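Gesine Tabletop Packing Set: data card

Version 2, revised in February. Maintained by Chiyo Imai. Please read the section on labels before you train on anything.

What it is

Gesine is a set of 637 short recordings of small goods, a blue plastic crate and a white tabletop. The activity is packing and unpacking: a thing starts on the table and is supposed to end up in the crate, or the other way around. The goods are the sort of thing you would find on a low shelf in any kitchen or stockroom, mostly cans and small boxes.

I inherited the set with a one-page summary that called it "a full benchmark for household tidying." I have removed that line. Putting a can in a crate on a clear white table has little to do with tidying a household, where the crate is already half full, the lid is missing and the box has been opened from the wrong end. Treat this as a packing set with a narrow range of goods and you will be less disappointed.
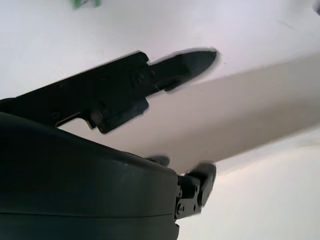 The narrow range is my main complaint, and I would like it fixed before anyone asks for more recordings. More of the same can in the same crate makes the folder bigger and teaches very little. What we lack is soft goods, bags that slump, jars with wet labels, and anything heavy enough to make the crate slide.

Folder layout

sessions/ — one folder per recording, numbered in the order they were accepted
goods/ — one text file per item, with name, shape class and outer size
crate/ — notes on the crate and its placement
splits/ — train, validation and test lists
CHANGES.txt — read this if your numbers moved between versions

The train list has 537 recordings and the test list has 100. The validation list is drawn from train and overlaps with it on purpose. I don't love that, but changing it would break every earlier result, so it stays for this version.

The crate

We use one type of crate throughout, listed in the goods files as Skostora. The name is our own shelf label. Please don't go shopping for it. The floor has a grid pattern, and people keep asking if the grid can be used as a ruler. I would not. The squares were never measured properly, and two people who tried came back with different answers.

Crate placement is recorded as "square" or "turned." Turned means the sides don't run along the table edge. The exact angle was written down for some sessions and guessed for others, and the file doesn't say which is which. If your method depends on the angle, work it out again yourself.
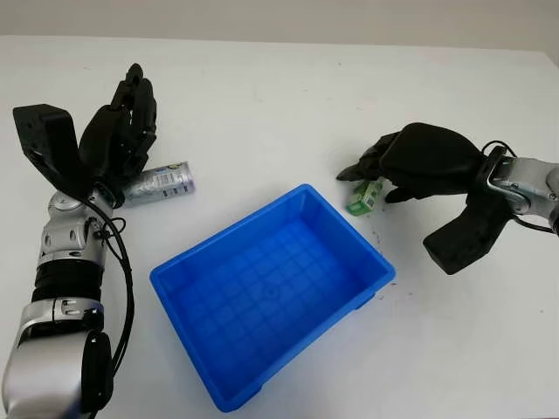
Crate turned and empty, with a can and a small green box on the table.

Labels

There are 1,518 written labels. Each one names an item, a start and an end, for example "can, table, crate." Of these, 775 were checked by a second person. The rest were checked by the person who wrote them, and I count that as unchecked.

Known problems:

"Box" and "carton" were used for the same goods until the naming rules changed. A script merged them, and it merged a few things it shouldn't have.

"In crate" was given to items resting on the rim in the older sessions. Newer sessions have a separate label, "on rim."

"Upright" for cans means standing on either end. Nothing tells you which end is the top.

The success column is generous. It says yes whenever the item finished in the crate, even if it went in sideways and landed on something else. A person packing a real order that way would be asked to do it over.

Naming of subsets

Furtună holds the sessions with goods scattered across the table. Rerkham holds the ones where goods start in a row. Results on Rerkham are always better, and I would ask you not to report them alone.

Common question

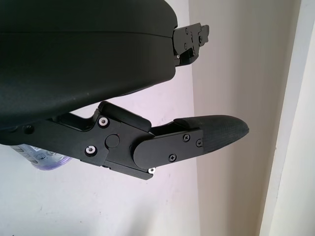 Can I mix these recordings with my own packing data?
You can, provided you keep the item names separate. Our "small box" covers a wider span of sizes than most people expect, so compare the outer sizes in goods/ with your own before you merge the lists.

Not suitable for

Claims about packing speed. The clock includes waiting time at both ends, and it was trimmed by hand.

Claims about fragile goods. There are no eggs, no glass and no fruit in the set.

Reporting errors

Send the session number, the label as written and the label you think it should be. "The labels seem off" is probably true, but I can't act on it. Corrections go into CHANGES.txt with the old value kept next to the new one.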